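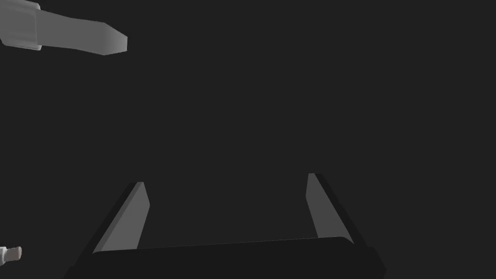 3.2 Conduite du substrat et pilotage de l'arrosage

J'en viens à la partie qui m'a donné le plus de fil à retordre, à savoir la comparaison entre la fibre de coco et le mélange tourbe-perlite. Je cultive des tomates et des piments sous serre depuis assez longtemps pour avoir mes petites préférences (le coco, vous l'aurez deviné !) et j'ai donc demandé à Ruth Bramwell de tirer au sort l'emplacement des pots, histoire que je ne mette pas mes chouchous du côté le mieux éclairé. Les plants venaient tous du même semis de mars, fait à la serre de Levley, et nous en avons gardé 532 après le tri des plantules trop filées.

Chaque pot recevait un arrosage par goutte-à-goutte, déclenché quand la sonde placée à mi-hauteur indiquait que la réserve en eau descendait sous 60 % de la capacité du pot. Au départ je voulais un simple programmateur, comme chez moi, mais Finbarr Tierney m'a fait remarquer – et il avait raison – qu'à horaires fixes on aurait surtout comparé deux façons de noyer des racines. Le coco se ressuie vite, la tourbe garde tout, et un même horaire ne convient jamais aux deux.

Pour le rinçage préalable du coco, j'ai suivi le protocole Costitz avec une modification : trois bains au lieu de deux, le dernier additionné de nitrate de calcium. Les lots reçus étaient assez inégaux. L'un d'eux relarguait tellement de sodium au premier bain que nous l'avons carrément écarté, ce qui explique l'effectif plus faible de la modalité C dans la suite de l'article.

La figure 1 résume le déroulement d'un cycle.

Figure 1. Cycle d'arrosage type pour les deux substrats : seuil de déclenchement, apport, drainage, mesure de la conductivité du drainat, puis retour au seuil.

Ce qui m'a surprise, c'est la régularité du drainage. Je m'attendais à voir la tourbe se tasser en fin de saison et l'eau filer le long des parois du pot, comme cela m'arrive tous les ans sur mes propres piments. Or le tassement est resté modeste, environ 9 mm en moyenne, et les volumes drainés n'ont presque pas bougé d'un cycle à l'autre. Jordan Kettle pense que la perlite un peu grossière livrée par Drandetti y est pour beaucoup. C'est possible, mais nous n'avions pas de lot fin pour vérifier, alors je préfère laisser la question ouverte.

Côté racines, la différence saute aux yeux dès qu'on dépote : un chevelu fin et bien réparti dans le coco, des racines plus épaisses et plaquées au fond dans la tourbe. Tia Sugden les a notées avec l'échelle de Khosravi sans savoir de quel pot elles sortaient (on avait secoué et rincé les mottes avant de les lui passer, ce qui n'efface pas toutes les fibres, je le reconnais volontiers). Les plants en coco obtiennent la meilleure note dans les deux espèces, l'écart étant plus net chez le piment.

Reste le rendement, et là je dois calmer mon enthousiasme. Pour la tomate, nous n'avons pas trouvé d'écart significatif entre substrats, ni en poids total ni en calibre. Les détails par modalité figurent en section 3.3, avec les récoltes de la serre nord présentées à part.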